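17 Jan 2018

Bench 2, Trenudley workshop. Carried on with the changeover work for the Wirham line. Notes below are in the order things came up, so some of it is out of sequence with the plan on the whiteboard.

State of things this morning: the cell picks from the tray and places to the fixture without help, provided the parts arrive the right way up. Faults overnight, 5. All of them were pick faults. None were placement faults, which agrees with what the day shift has been saying since the new fixture went in. Fault log copied to the shared folder under Wirham, same naming as before.

Went through the 5 with the outgoing operator at handover. Two were double picks, where the part underneath came up a few millimetres and dropped back. One was a part lying against the tray wall. The other two have no obvious cause and the log only says "grip not confirmed". The grip check is a width check and nothing else, so a tilted part can read the same as no part. That needs to be written in the operator sheet in plain words. At present the sheet says "clear and reset", and people have been resetting without looking at the tray, then getting the same fault again on the next cycle.

Changed the sheet wording to: stop, look at the tray, move the part if it is against the wall, reset once. If it faults again on the same part, take the part out and put it in the reject bin with a tag. Printed two copies, one for the cell door and one for the folder.

Next, the hand demonstrations. Benjelloun want the pick and place motions recorded on the bench with the hand-held gripper before we commit to the second fixture, so the approach angles come from people who have done the job by hand. I was doubtful about this in August and wrote as much in this book. I'm less doubtful now. The experienced packers come in at a lower angle than I had programmed and they close later. On the small round pieces they also drag the part slightly towards themselves before closing, which gets one side clear of whatever is next to it. I had not allowed for that at all. It would probably deal with the part-against-wall fault without any change to the tray.

Target is 100 usable recordings per part type, from at least 5 people, 20 each. The reason for the spread is that two of the packers have nearly identical habits (they trained together) and a set from only those two would be narrow.
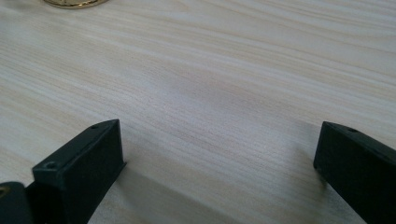 Fingers are the black ones with flat faces. I would like to try a thin rubber facing on the inside of each, but that alters the closed width and the width check would have to be reset on the cell to match. Leave it until the current recordings are finished. Changing the fingers halfway through gives us two half sets and no full one.

Bench procedure as it stands:

Start with the fingers open. Hold still over the bench for a slow count before moving in.
One part per recording. Do not tidy up between picks while recording.
If a part is dropped, finish the motion anyway and mark the recording D on the sheet.
Swap people at 20. Wrists get tired before anyone admits it.
Wipe the bench top at each swap.

On the last point, any dust or tape residue makes the flat parts stick, and the pick then looks harder than it is on the line.

Wrists are worth a longer note. The hand-held tool is heavier at the front than people expect and the weight sits ahead of the grip. Two of the packers asked whether they could rest the forearm on the bench edge. I said yes for the approach and no for the lift, as a resting arm makes the lift come out as an arc. One of them pointed out that she lifts in an arc on the line as well, because the tote rim is in the way. Fair point. Went and watched for a quarter of an hour and she is right. The straight lift in my program is tidy but it is longer, and the time shows up in the cycle. Will allow the resting arm from tomorrow and mark those recordings R so they can be separated later if it matters.

Staffing. This has come up at every break this week so I am putting down what was said. The hand packing station on the Wirham line goes from two people per shift to one, and that one looks after the cell as well as the exceptions. The other position moves to inspection. Nobody's hours change under the current plan, but the work does. Packing was steady and you could talk while you did it. Minding the cell is long stretches of nothing, then a fault, then a decision to be made quickly with the line waiting. Three of the operators have said they would prefer to rotate through both positions within a shift and not sit on one all day. I agree with them and have asked for it in writing to Ustotetti, who own the roster for that line.

Related: the fault beacon. It goes straight to red. The operator at the far end of inspection can't tell a tray refill from a real stop, so they walk over for both. Asked for amber on refill. It is a small change in the controller, and the lamp already has the segment fitted. Should save a good deal of walking.

Training. The plan allowed one session per person. That is too little. Most people can run the cell after one session, but they are not comfortable opening the door and moving a part by hand, even with the drives off and the lockout on. Several asked how they could be sure it was off. That is the correct question and the answer should not be "trust the lamp". Added a step to the session where each person applies their own lock, tries to start the cell, and sees that it refuses. Takes a few minutes per head.

Other items:

Tray supplier has quoted for a sloped wall version. Hold until we see if the drag motion fixes the wall fault.

The bench clamp is loose again. Replaced the bolt and left the old one in the drawer with a tag.

Recording sheet needs a column for left- or right-handed. I left it off the first version and have had to fill it in from memory for the first lot.

Spare set of fingers to be made up before the second fixture arrives. Same material, same hole positions. Check the squareness of the tips before fitting, as the last pair needed filing.

Tomorrow: resting-arm recordings first while people are fresh, then the flat parts. Load the lower approach angle on the cell in the afternoon changeover window, at reduced speed, with one of the packers standing by to say whether it looks right. Compare the fault count over a full night shift before touching the close timing. One change at a time.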